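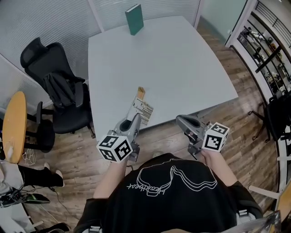
The long table, with the green book stood up at the far side.

Saturday, September 30, 2023

Print this entry | E-mail this entry

Back from Hullstead last night and I want to get this down before it all turns into one long memory of chips. For anyone in the workshop who hasn't been following, I'm testing the walking routes for the east coast booklet, which means I go to the place, follow our own directions as if I'd never seen them before, and write down where they go wrong. They go wrong quite a lot!

Got the 19 bus from Stuvham. Our draft says it stops outside the station. It stops round the corner by the bakery, and if you come out of the main doors with a suitcase you'd never see it. Change that line. The ride is lovely though, top deck, front seat, all the way along the estuary with the tide out and the mud shining (I took a terrible photo through the glass, don't ask for it).

Hullstead itself I liked far more than I did in July. In July you couldn't get a seat anywhere and the harbour wall was solid with people eating ice cream. Now it's half asleep. The little museum was open, the fish stalls were open, and the man-made beach was all mine apart from two dogs. I'd put Hullstead down as an autumn place and say so in the first paragraph.

Route A, harbour to lighthouse. I had it timed at 49 minutes on the old sheet and did it in almost exactly that, with one stop to get a stone out of my shoe. The directions work until the boatyard. After that we say "keep the sea on your left", and for a good stretch you can't see any sea because of the sheds. I went wrong, ended up in a caravan park, and came out through a gap in the hedge. Needs a proper sentence with the blue railings in it.

Route B, over to Hallow. Oh, this one is a treat. You climb up behind the church, cross two fields and then the whole bay opens out below you, and I stood there like a lemon for ages. But the stile at the second field is in a bad way and I wouldn't send anyone with a pushchair or a stiff knee. There's a lane that goes round – longer, duller, perfectly flat. Offer both.

Hallow has one pub and one tea room and they both shut at three. I got there at ten past. Had a cereal bar on the bench by the pump and felt very sorry for myself. Put the closing times in bold.

Stayed at the Teoh guest house, room at the back, 24 steep stairs and no lift (I did count, it's for the access notes). Breakfast was huge. The kippers were the best thing I ate all trip and I had them both mornings. Ring ahead if you want a sea view, there are only two rooms with one.

Still to do: redraw the Hallow map so the lane shows, check whether the winter bus timetable drops the last one back, trim the Hullstead piece to 400 words, which is going to hurt. I also need to find my other glove. I think it's on the bus.

Comments

hilltopwalker: The gap in that hedge has been there for years, half the town uses it. The railings were green last time I went past, might be worth checking before you print.

mapdesk: Lane added to the Hallow map, new version is in the shared folder. Can you tell me which side of the church the path starts? The old map has it on both.

saltandvinegar: Which chip shop? You can't mention chips in the first line and then leave it at that.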